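Carex label printer drops off the wifi every night
Print | E-mail this topic
Search this forum... Go

skindberg_shed wrote:
Hello all, hoping some kind soul can help. I bought the Carex label printer for my little soap business and it's lovely when it works, but every morning it has vanished from the network.
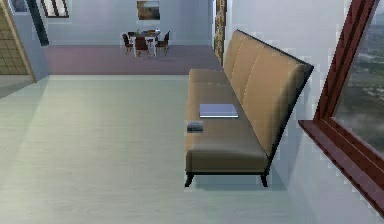

I've restarted the router, reinstalled the driver and moved the printer 2 shelves closer, and it still sulks until I hold the power button in. I've 50 parcels to send before December and I'm getting rather worried!

Drullevberg replied:
Poor you. Mine did exactly the same. Go into the settings page and turn off deep sleep — it's hidden under Energy, of all places. Been fine ever since.

inky_marrow replied:
I'd have to disagree, I'm afraid. I turned deep sleep off and it still dropped out. Giving the printer a fixed address on the router is what cured mine, and I've printed happily from the Verschueren app every day since.

Drullevberg replied:
Well, fair enough, but that's a lot of fiddling for someone in a hurry. I'd try the easy one first, and there's always the USB cable.

skindberg_shed wrote:
Thank you both, you are kind. Deep sleep is off now and I'll look at the router tonight once the children are in bed. Does the fixed address need typing into the printer as well?

40 replies | 1908 views | 2 shares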